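Open Day at Gastemdale

Visitors were admitted to the Gastemdale plant of Trakport from two in the afternoon. They signed a sheet at the gate, received a paper badge, and walked along a yellow line to Hall C, where the Kivi cell had been set up behind a waist-high barrier. The barrier was a concession to the insurance company. The arm could not reach past the end of its own table.

I was assigned to the cell as operator. My instructions ran to one page. I was to start the cycle, answer technical questions, refer commercial questions to the desk, and keep one hand near the stop button while the arm was powered. The page had been written by someone at Porkov, who owned Trakport that year, and it used the word "guest" for everyone, including the inspector.

The task was spelling. A guest typed a word of three letters on a keyboard, and Kivi picked the letter blocks from the table and set them in a wooden tray in the order given. Spelling had been chosen over the bearing assembly we sold the arm for. The bearing assembly took eleven seconds and looked like nothing at all from behind a barrier.

I had run 1,871 cycles in July to prepare. The faults were sorted into a table by cause. Most were slips at the left finger, and these stopped when I replaced the grip pad. A smaller group were misreadings of the letter. A lowercase b turned upside down is a q, a lowercase d turned upside down is a p, and the classifier had been trained on blocks that someone had taken the trouble to lay out straight. I retrained it on blocks tipped out of a bag. After that the remaining faults numbered four, all in the early morning, when the sun came through the roof lights at a low angle. The open day was in the afternoon, and I closed the file.

The first guests were a school party. They typed the words one would expect. The validator rejected two of these and accepted a third that it should not have, and their teacher moved them on to the paint line.

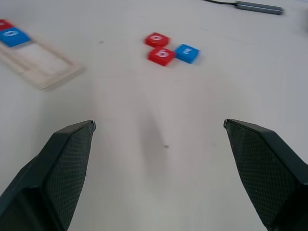 By three o'clock the cell was running at its normal rate. I logged each word by hand, which was not on the page of instructions, but I had a pencil. Cat, dog, sun, dad. Dad required two blocks of the same letter, and the arm hesitated between them for less time than a person would. A man in a gray coat asked what the payload was. I told him. He asked what the arm cost, and I referred him to the desk. He asked whether it knew what it was spelling. I said it matched shapes to a list and had no use for the word once the tray was full. He wrote this down.

The woman who came after him was older and had worked in Hall C before the presses were removed. She gave her former payroll number, 542, as though I might look it up. She wanted to know what had stood where the table was. I did not know. She paced out a distance from the east column, stopped at the barrier, and told me it was the small riveter, and that her stool had been on my side of it.

I offered her the keyboard. She typed b, o, t and then took her hand off the keys.

Kivi lifted the b and placed it. It lifted the o and placed it. It moved over the t, opened the fingers, and held. The status line on my screen read WAIT, with no code after it. A hold without a code was not in the table. I had seen every hold the controller could produce, and each of them had a number.

I counted to five, as the procedure allows, and put my palm over the stop.

"It's all right," she said. "I hadn't finished."

She reached for the keyboard and typed an h. The entry field took three letters and no more. I had set that limit myself. The fourth letter appeared in the field beside the others. The arm closed on the t, placed it, went back across the table for the h, and set that down at the end. Then it returned to its rest position and the status line read READY.

She looked at the word for a short time. She said the riveter had needed two people, one at each side, and that for most of a year the company had tried to run it with one. Then she thanked me and followed the yellow line toward the canteen, where there was coffee.

I cleared the tray and ran the self-test. It passed. I ran it again with the verbose log on, and it passed. The log for the previous cycle showed a request of three letters, a completed placement of three letters, and a cycle time almost double the normal one. There was no h in it. The h block was in my hand.

Attendance for the day was given in the company newsletter as 3,000. The gate sheet, which I saw, came closer to 2,000. My own report covered the cell only. Under faults I entered one, type unclassified, cleared without intervention. Porkov sent it back with a note asking me to choose a category from the list, and I chose lighting.

The cell was taken down the following morning. I measured from the east column before the table was moved, and marked the floor in pencil on the operator's side, where a stool would go.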